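Texture memory on phones: notes for the Tuesday session

Slot is 9 a.m., second room. Check the clicker works before people sit down. Slides 1 to 4 are quick, don't stay on them.

Slide 1. Title. Say who I am, say I work on the renderer at Murnitz and not on the art tools. Art tools questions go to Madalena Sampaio, who is in the audience and has agreed to this.

Slide 2. The problem. Our app was being closed by the system on older phones. No crash log, no message, the app just went away. Players reported it as a crash. We looked for a crash for two weeks and there wasn't one. The system was killing us for using too much memory.

Slide 3. Where the memory went. Show the chart. We had 800 MB in use on the worst level, and most of it was textures. Meshes were small. Audio was small. Pause here, people usually want to argue about audio.

Slide 4. How a texture gets its size. Width times height times bytes per pixel, then a third more for mipmaps. File size on disk tells you nothing about this. A PNG that is tiny on disk is unpacked in full when it goes to the GPU. Czesław Gajewski asked me to say this one twice, so say it twice.

Slide 5. Compressed formats. GPU formats stay compressed in memory, PNG and JPEG do not. We use ASTC. Block size is the setting that matters. 4x4 looks best and costs the most, 8x8 costs a quarter of that. We started with 4x4 for everything and that was a mistake.

Slide 6. Picking block sizes by material. Rough, busy surfaces can take large blocks. Fur, fleece, gravel, bark: go to 8x8 and look at it on a real phone, at arm's length. Smooth gradients and anything with lettering need small blocks. Normal maps need their own setting, don't let them share one with color.

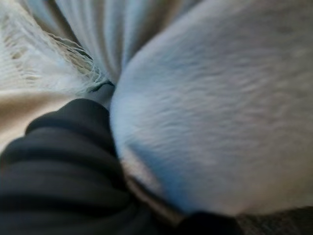

Slide 7. The tool. Wimgate is our batch converter. It reads the material type from the folder name and picks the block size from a table. The artist can override it with a text file in the same folder. Ryota Takagi wrote the first version and it has hardly changed. Demo if there is time, otherwise skip to the screenshot.

If doing the demo: open the terminal first, font size up, run it on the Milton level only. The full set takes too long.

Slide 8. Mipmaps and streaming. We load the small levels first and bring in the big ones when the camera gets close. The hard part was dropping them again. Our first version never let go of anything until the level ended, so after a long walk through the level we were back where we started. Now we have a budget. When we go over it, the texture that has gone longest without being drawn loses its top level.

Mention the flicker bug. If you stand right on the distance limit the texture loads and unloads over and over. Fix was two limits, one for loading and a farther one for unloading. Gil-soo Seo found it by standing in a doorway.

Slide 9. Things that didn't help. Packing everything into atlases: fewer draw calls, but one small icon kept a whole sheet in memory. Half-size textures on all old phones: the menu text became hard to read. We still do it for the world, never for the interface.

Slide 10. Results. Textures on the worst level are down to 80 MB with streaming on. Reports of the app closing by itself have mostly stopped. There are still a few from one tablet and we don't know why yet. Say so.

Slide 11. What to do on Monday morning. Print the list of your loaded textures sorted by size and read the first page. Ours had a sky nobody had used since the prototype.

Questions. Likely ones:

Does this work on desktop? Different formats, same idea. Use BC7.

Is the converter public? No. Efa Humphreys is asking about it, no date.

What about Idahosa? That project uses a different engine and I haven't measured it.

Leave the contact slide up while packing the laptop.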